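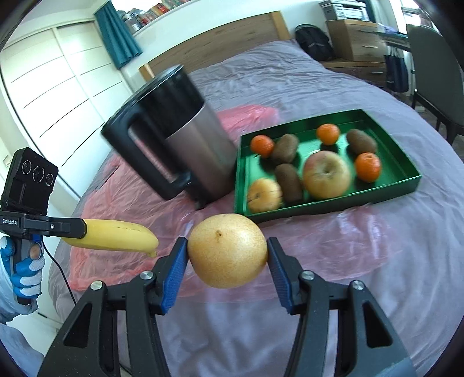
**Fruit and a kettle in a bedsit – where do you put it all?**

**Marites_S**
I've moved into a one-room let above a shop on Bozsik Road. There's a bed, a wardrobe and a shelf 18 cm deep. No worktop. The shared kitchen is two floors down and things go missing from it, so I keep my fruit and my kettle upstairs with me.

At the moment everything gets sorted out on the bed. I put a plastic sheet over the duvet, tip the shopping onto it and sort from there. Mandarins, kiwis, apples, a banana, sometimes a pear. Then it all goes in a shallow lid and the lid goes on the shelf.

Two questions. Is it all right to keep all of these together? And does anyone have a better idea than the bed?

**jhun_g**
Take the banana out first. It makes everything near it ripen faster, and kiwis are the worst for it. I lost a whole bag of them that way last September.

A lid is fine for the rest. Mine came off a biscuit tin.

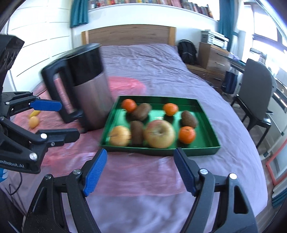
Shallow is better than a bowl in any case. In a bowl the bottom layer gets squashed and you don't find the soft one until it leaks. One layer, and turn things over when you walk past.

**Dindo M**
I don't agree about the banana. If the kiwis are hard when you buy them, and from our market they always are, you want them next to it. Three days and they're ready. After that, split them up.

I'd be more bothered about the kettle. Please don't boil it on the bed, sheet or no sheet.

**Marites_S**
It isn't boiled there. It goes on the floor tile by the socket. It only sits on the bed while I'm clearing the shelf.

**jhun_g**
Dindo, fair enough for hard ones. But most people put them together and forget, and then it's a week later.

**shiela_esp**
I was in a room like this for 209 days, waiting on a flat. What I did in the end, in order:

1. Sort on the sheet, as you do now. Anything soft or marked goes to one side to be eaten that day. Press near the stem with your thumb, not round the middle, or you bruise it.
2. Put kiwis that are still hard beside the banana and leave the mandarins well away.

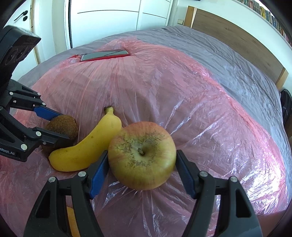
3. Check the apples by feel. Rough brown speckling round the stalk is usually only russeting and you can eat it. A brown patch that gives when you press it needs cutting out.
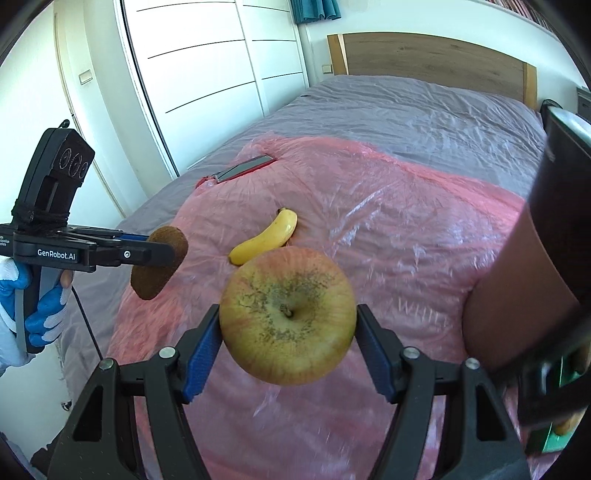

4. Shake the sheet out of the window, wipe it and hang it over the wardrobe door. Don't fold it damp.
5. Hang the banana up if you can. I used a coat hook.

**Dindo M**
Agree with all of that except step 4. Shaking it out over a shop doorway won't make you popular.

**joce_manalo**
For the "better than the bed" part – a folding tray table. I have the Eltitz one, 70 cm long, and it goes behind the wardrobe. It wobbles a bit if you lean on it but it holds a kettle and a tray with no trouble. The Plostalar is smaller and I sent it back.

**jhun_g**
Or a board across two chairs, if you have two chairs.

**Marites_S**
I have one chair. I'll measure behind the wardrobe tonight and see if the Eltitz fits. The banana is going on the coat hook.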